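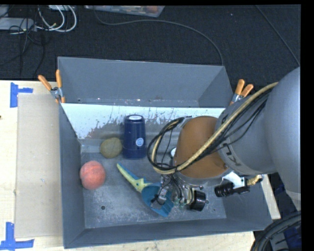
Ball, cup and toy in the gray bin

Senior cat and water bowls

kyusof
My cat is 19 and has started walking past her bowl and crying at the bathroom sink. She was at the vet in January and her kidney numbers were a little up. Should I buy a fountain or just put out more bowls?

Benvinda M.
More bowls first. Put one on each floor and keep them away from the litter box. Mine drinks more from a wide dish because her whiskers don't touch the sides.

gilang_k
I disagree. We had bowls in every room and she ignored them. The Mondent fountain fixed it in 2 days. You do have to wash the pump every week or it gets slimy.

Benvinda M.
Some old cats are scared of the motor. Ours wouldn't go in the kitchen while it was on.

prasetyo.s
Before buying anything, call the vet again. Drinking more or asking for water in new places can mean the kidneys have changed again. Crying can also be blood pressure or thyroid. January is a while back for a cat that age.

kyusof
Called this morning. Blood work is booked for 7th March. I put a second bowl upstairs and she used it once.

gilang_k
Good. Write down how much you pour in and how much is left. They'll ask.

Print this thread | E-mail to a friend

Comments

Izzati T.: We mix warm water into the canned food. Easier than any bowl.

reader2637: Does the fountain need filters? The store was out of them.

gilang_k: Yes, I change mine once a month.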